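Pratham Home Coffee Support
Ticket: Jeon hand grinder, shots run fast then choke
Opened by: Rhonda Leclerc
Opened: 14 Nov 2020
Status: Solved
Assigned to: Wissam Kanaan

Rhonda Leclerc
Hi all! First off, I love this grinder. I've had it since August and I've pulled some 70 shots with it, most of them lovely. But since last week it has gone strange and I'd like to get to the bottom of it before I start blaming the beans.

My setup is the Jeon hand grinder, a Datau lever machine and Skistari medium roast. The recipe is 20 grams in, 40 out, and I used to hit it nearly every morning without thinking. Now one shot gushes out thin and sour, and the next one, same setting, same everything, barely drips. I'm not touching the dial in between. Taste is all over the place too. The fast ones are like lemon water and the slow ones taste like the bottom of a toaster.

Things I have tried so far:
A fresh bag of the same coffee. No change.
New gasket in the Datau (it was due anyway). No change.
Stirring the grounds with a needle before tamping. A bit better, but still jumping around.
Tamping on a bathroom scale so I know I'm pressing the same each time. Very silly to watch, no change. 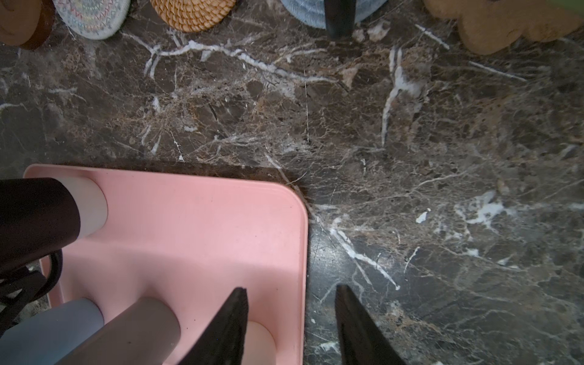
I also backed the dial all the way to zero and counted back up, in case I had lost my place after cleaning. It's at the same click I've always used. The crank does feel lighter than it did in summer, though, and I don't know if that means anything. Happy to run any test you like. I find this sort of thing really fun, so don't hold back!

Wissam Kanaan (Support)
Hi Rhonda, thank you for the detail, it saves us both a lot of back and forth. The light crank is the part that interests me. When the same setting gives you both fast and slow shots, the grind is changing from dose to dose, and on the Jeon that usually comes down to the inner burr moving on its shaft.

Could you do the following and write down what you get?
1. Empty the grinder and take off the catch cup.
2. Hold the body in one hand and push the shaft gently from side to side.
3. Turn the crank slowly and listen for a scrape that comes once per turn.
4. Grind a small dose at your usual setting, then a second, and rub a pinch of each between your fingers.

Please don't tighten anything yet.

Rhonda Leclerc
Ooh, okay. Did all of it right after lunch.

Side to side: yes! There's play. It's small but I can feel a tick when I push it.
Scrape: yes, once per turn, very soft. I had to turn the dishwasher off to hear it.
Pinch test: the first dose felt like table salt, the second like powdered sugar with a few boulders in it. I had no idea it was that far apart. I called my sister in to feel it.
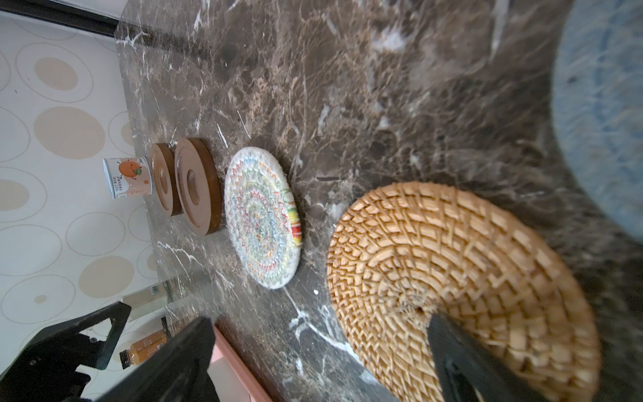

Dark brown marble counter, with the circle-pattern wallpaper to the left.

So is it the bearing or the burr? I've read the little booklet twice and it only covers cleaning.

Fergus Matheson
Jumping in as another Jeon owner, hope that's all right. I had the same tick last winter. In my case the nut under the inner burr had backed off a little, and I'd put the spring washer in upside down after a deep clean. It's easy to do, the two sides look nearly the same. The cupped side goes toward the burr. Check that before you order any parts!

Rhonda Leclerc
Fergus, I did a deep clean two weeks ago. I have a bad feeling and also a good feeling.

Wissam Kanaan (Support)
Fergus is right about the washer, and thanks for that. Rhonda, please go ahead and take the burr out. Lay the parts down in the order they come off. Brush the threads with a dry toothbrush, no water and no oil. Then:

Washer back in with the cupped side toward the burr.
Burr on, nut finger tight.
One quarter turn more with the small wrench from the box.
Set the dial to zero, then out to your usual click.

If the play is still there after that I'll send a bearing.
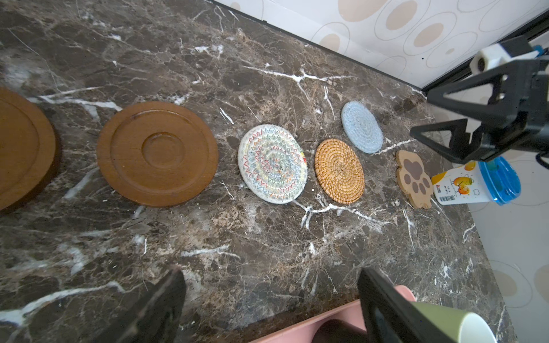 Rhonda Leclerc
Upside down. The washer was upside down! And the nut was loose enough to spin with one finger. There was also a tiny wedge of old coffee packed in the threads, so it could never have seated flat anyway.

Put it all back the way you said and the tick is gone. The crank has its old weight again, a nice even drag all the way around. Ran a handful of stale beans through first to settle things, then pulled six shots over the afternoon and evening (I gave most of them away, I do sleep).

Shot 1 – slow, almost choked. Went coarser by two clicks.
Shot 2 – closer, a little bitter.
Shot 3 – one more click. Lovely.
Shots 4 to 6 – same click, same taste, within a second or two of each other.

My old setting is too fine now, which makes sense to me if the burr was sitting low the whole time. Is that right?

Solange Petrenko (Support)
Covering for Wissam this evening. Yes, that's right. With the burr seated properly your zero moves, so treat the old number as gone and go by taste. Check the nut again after your next bag. If it has held, you can forget about it until the next deep clean.

Rhonda Leclerc
Will do, and thank you all so much. Fergus, I owe you a coffee – a good one, finally. Please close this! 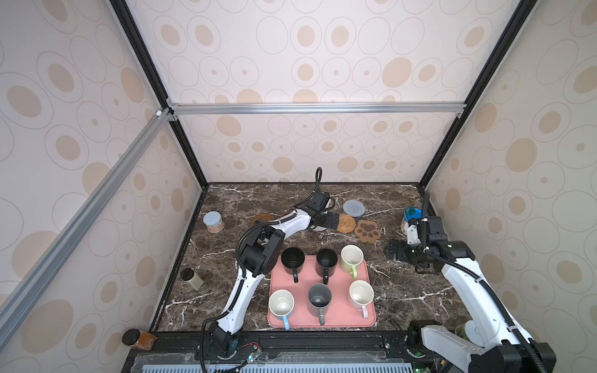
Category: Grinders > Burrs and alignment
Related: Washer direction on the Jeon; Finding zero after cleaning; Sour and bitter shots on the Datau lever

Si-woo Geum (Support)
Closing as solved. For anyone who lands on this ticket from search, the short version is: uneven shots at one setting, light crank, side play in the shaft. Check the spring washer and the nut first, then the bearing. I've asked for a drawing of the washer to go in the next booklet, and until then there's a line about it on the cleaning page.

If you have the older Jeon with the brass nut, the quarter turn is too much. Stop at finger tight and open a new ticket if it works loose.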